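Notebook, natural dye bench
14 October 2021

Madder again, and what a good day for it! Carrying on from the last entry, where the Dilov root gave us that muddy brick colour and I was ready to blame the water.
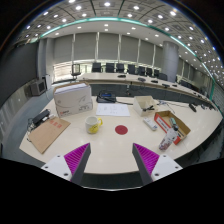

It wasn't the water, I'm fairly sure now. I ran the same tap water through both pots and the Jelarau root came out a proper warm red, so the difference has to be in the root or in how finely it was ground. The Dilov stuff is coarse, with bits of bark still in it. Next time I'll put it through the grinder twice and see.

Recipe as run, so I can find it later:
Wool, scoured and dried, 700 g, split evenly across 4 skeins.
Alum at the usual strength, left in overnight.
Root soaked in a bucket overnight as well, then the soaking water kept and used (I used to pour it away, and I could kick myself, there's loads of colour in it).
Heat brought up very slowly. Held well below a simmer. Anything hotter and the browns come through.

Pulled the first skein after 20 minutes just to see, and it was already a lovely soft coral. I'd happily stop there for the baby blanket yarn. The others stayed in until the pot had gone cold, and the last one is the deepest red we've had on this bench, deeper than the January batch and much more even from end to end. The January one had those pale stripes where the ties were too tight. Figure-of-eight ties, loose, from now on please, everyone!

Tried a pinch of chalk in the Jelarau pot halfway through. It shifted towards red within a few stirs, really quick. Should have weighed it. Will weigh it.

The exhaust bath is too good to throw out. I've put it in the lidded tub under the sink, labelled 652 to match the page in the big sample book. Plan is to run the leftover Fedum silk through it, without any fresh root, and see whether we get a pink or just a sad beige. Silk in the cold first, then warm it.

Still to do:
Light test strips, half under card, south window.
Wash test on the coral one, with the gentle soap and with the ordinary stuff.
Ask Jafarzadeh whether they can send the root whole, and what the postage does to the price.
Descale the big pan. There's a ring in it that I don't trust near a pale colour.

Also, iron. I dipped a few inches of the coral in the iron jar at the very end and it went a gorgeous dusty plum. Small jar, separate spoon, keep it well away from everything else. More of that next time.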